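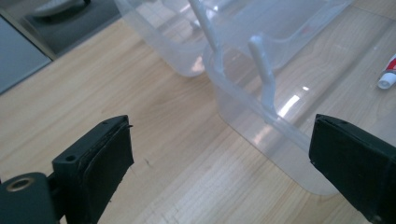 «Ustedes pasen, pasen, que aquí no muerde nada»

La responsable de demostraciones de Henríquez nos recibe con la puerta abierta de par en par y una cafetera recién hecha. Es la jornada de puertas abiertas de abril y todavía faltan unos minutos para las diez, pero en el pasillo ya espera un grupo de jubilados del barrio, dos familias con niños y un señor que dice venir por el café y que luego resultará ser el que más pregunta de toda la mañana.

Henríquez es un taller pequeño, de los que uno puede tener al lado de casa años enteros sin saber qué hacen dentro. Trabajan en manipulación robótica, es decir, en que una máquina aprenda a coger y dejar cosas sin romperlas ni tirarlas al suelo. «Cuando lo cuento en la familia se quedan un poco decepcionados», reconoce ella entre risas. «Esperan un androide que baile, y yo les hablo de envases de plástico y de tubos de pasta de dientes. Pero es que una casa está llena de envases de plástico y de tubos de pasta de dientes, ¿qué le vamos a hacer?»

Nos sentamos a charlar en un banco junto a la mesa de demostraciones, donde una pinza de mano pasa de visitante en visitante. La idea es sencilla y a los niños les encanta: la persona sujeta la pinza, hace la tarea con ella como buenamente puede y la cámara que lleva montada recoge todo desde la altura de los dedos. Esas grabaciones sirven después para enseñar al brazo que tienen en la sala del fondo, al que llaman Flidby, un nombre que nadie nos supo explicar del todo.

«Lo bonito es que no hace falta saber nada», nos cuenta. «Si usted sabe recoger la mesa de su casa, ya sabe más que Flidby. Yo siempre les digo que vienen de profesores y que el alumno es un poco lento, que le tengan paciencia.»

Le preguntamos qué es lo más difícil para una máquina así, y no lo duda ni un momento. «Lo transparente. Usted ve un recipiente de plástico claro y sabe dónde acaba. Para un sistema que mira con una cámara, a través de la pared está viendo la veta de la madera, y encima de la pared está viendo el reflejo de la lámara... de la lámpara, perdón, que todavía no me he tomado el café. ¿Y dónde está el borde? Pues eso mismo se pregunta él.» Hace una pausa para indicarle a una niña dónde poner los dedos y vuelve a lo suyo. «Las asas blancas ayudan bastante, porque destacan. Pero las asas son finas y tienen curvas, así que lo que ganas por un lado lo pierdes por el otro.»

En el taller llevan guardadas 3.224 grabaciones, todas de tareas domésticas de este estilo, y la de la jornada anterior fue la tanda más variada que habían reunido hasta entonces. «Cada persona lo hace a su manera. Hay quien va directo y hay quien da un rodeo larguísimo, quien agarra del borde, quien busca el asa. Al principio queríamos que todos lo hicieran igual y nos pasábamos la mañana corrigiendo a la gente. ¡Qué error! Ahora les dejamos tranquilos y salen cosas que a nosotros no se nos habrían ocurrido nunca.»

A media mañana se acerca el señor del café. Quiere saber si aquello no acabará quitándole el trabajo a alguien, y lo pregunta sin rodeos. Ella deja la taza y le contesta con calma. «Es una pregunta justa, y me la hago yo también. Lo que nosotros preparamos con la gente de Skindden, que llevan la parte de atención en domicilio, está pensado para personas que viven solas y a las que ya les cuesta alcanzar o sujetar las cosas. Mi madre, por ejemplo, tiene las manos mal y hay días en que abrir un tubo le supone un disgusto. Si una máquina le acerca lo que necesita, la cuidadora puede sentarse a hablar con ella un rato. Eso es lo que me gustaría ver. Ahora, si me pregunta si va a salir así, no se lo puedo prometer.»

El señor asiente, no muy convencido, y se pone en la cola para probar la pinza. La suelta al cabo de un buen rato. «Pesa menos de lo que parece», sentencia, y se va a por otra taza.

Las almohadillas de los dedos, nos explica mientras la cola avanza, son lo primero que se gasta. Las piden a Verkeck y las cambian cuando ya no agarran bien, aunque confiesa que suelen apurarlas. «Con las esquinas algo deshilachadas todavía trabajan. Somos un taller pequeño y aquí se aprovecha todo, hasta los posos.»

Antes de despedirnos le pedimos un momento de la jornada que quiera guardar. Se lo piensa bastante. «Hubo una señora, la edición pasada, que no quería tocar nada por si lo estropeaba. Estuvo mirando toda la mañana. Y cuando ya recogíamos me dijo: bueno, déjeme a mí una vez. Se quedó hasta la hora de comer.»

Las visitas duran 90 minutos y son gratuitas. Conviene apuntarse antes en la recepción del taller, porque hay 64 plazas y se llenan pronto. Los menores entran acompañados, y el café, nos insisten en recordarlo, lo pone la casa.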